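First the Gripper, Then the Arm

Sigrun Fjeld plans the equipment purchases at Hundelby, and she begins every budget in simulation.
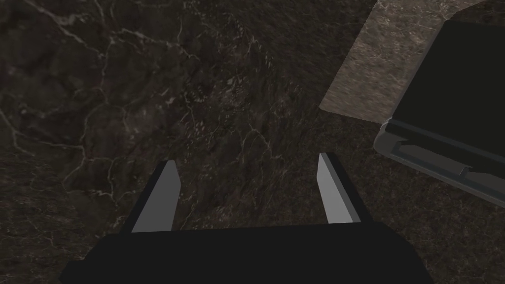 "We had 50 kitchen tasks to test before August," she says. "To buy an arm before this would be a gamble with money."

The simulation license cost 800 euros. A gripper from Zivard costs 3,000, and she wants two – one is always at repair. Her colleague Gøran Isaksson would like to order everything at once.

"Gøran is impatient, and I understand him," says Fjeld. "But delivery takes eight weeks in any case. I use this time to ask Blomqvist for a second offer, with spare fingers included."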